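Durnex 2 Pitching Machine, Reviewed
By Chang-ho Ra
March 2020

The Durnex 2 is a two-wheel pitching machine for baseball and softball, sold mainly to high schools and indoor cages. It replaces the single-wheel Durnex, which our club in Nustham ran for several winters. I have used the new one since October, mostly with hitters between 13 and 18, and this review covers the baseball settings only.

Setup

The machine ships in two cartons. The legs are steel tube with a spring pin at each joint, and the head bolts to a plate on top of them. Assembly took one evening, most of it spent on the wheel guards, whose screws are hard to reach once the chute is attached. Attach the guards first. The manual has these steps in the other order.

On a level floor the tripod is stable. On turf over concrete it walks backward a little at the higher speeds, and the strike zone drifts down as it goes. Rubber pads under the feet fixed this for us. The old Durnex had pads in the box and the new one does not.

Speed

Each wheel has its own dial, marked from 1 to 10. The dials are not marked in miles per hour, and the conversion chart in the manual assumes new leather balls. With dimpled machine balls, our radar gun read lower than the chart at every setting, and the gap grew toward the top of the dial. Make your own chart with the balls you intend to use and tape it to the head.

Recovery between pitches is good. The wheels lose speed as the ball goes through and need a moment to come back. At a feed every 4 seconds I saw no loss from one pitch to the next. Feeding faster than that gave pitches that died at the plate, and hitters started rolling over on them.

Accuracy

From the regulation distance, with sorted balls, fastballs at middle speeds stayed in a tight group, low strike to high strike and a bit less side to side. That is good enough for tee-to-machine progressions and for live bunting. With mixed balls the group opened up badly. A ball with a raised seam or a damp cover will go up and in without warning, so sort the bucket before every session and throw out anything with a torn cover. Batters wear helmets in our cage regardless of speed.

Seam orientation matters less than it did with the single wheel. Across two wheels, the grip is more even, and I stopped lining up seams by hand after the first week.

Breaking balls

Spin comes from running the wheels at different speeds, and direction comes from rotating the head. The curve is convincing. The slider is usable. The changeup is simply a slow fastball, and older hitters read it right away from the sound of the motors.

The weak point is switching. Going from fastball to curve means two dials, the head rotation and the tilt, and the tilt lock slips unless it is turned down hard. I would not try to mix pitches within one at-bat. The Belteo machine at the cage across town has preset buttons and does this much better, at a much higher price.

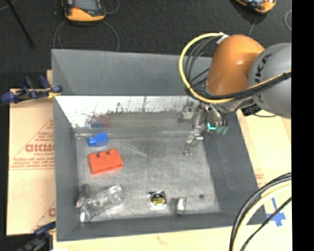
The automatic feeder is a separate purchase. It holds a short line of balls on a wire spiral and drops one at a fixed interval, with an amber light that comes on before each drop. Hitters learn to time the light, so ask them to start their load from the chute instead. Ours jammed on balls with swollen covers and on nothing else. Clearing a jam means unplugging the unit and reaching in from the back.

Noise and power

The motors run on ordinary house current. In a metal building they are loud enough that a coach standing at the machine has to shout to the plate. Do not share the circuit with a space heater. Ours tripped the breaker twice before we moved the heater to the other wall.

Wear

After the winter the wheels show a shallow groove and some glazing. I cleaned them with a stiff brush and a damp rag, and the grip came back. Replacement wheels are sold in pairs. The left dial has picked up some play, so I now set it by the radar gun and ignore the number.

Price and alternatives

We paid 800 dollars for the head and legs, feeder not included. The Cho single-wheel costs less, weighs less and throws a decent fastball. For a team that only wants fastballs and fly balls, buy the Cho. For hitters who need to see spin more than once a week, the Durnex 2 earns the extra money, provided somebody is willing to sort the balls.

Good: recovery time, curveball, even grip
Bad: tilt lock, no foot pads, order of steps in the manual
Not tested: softball settings, battery operation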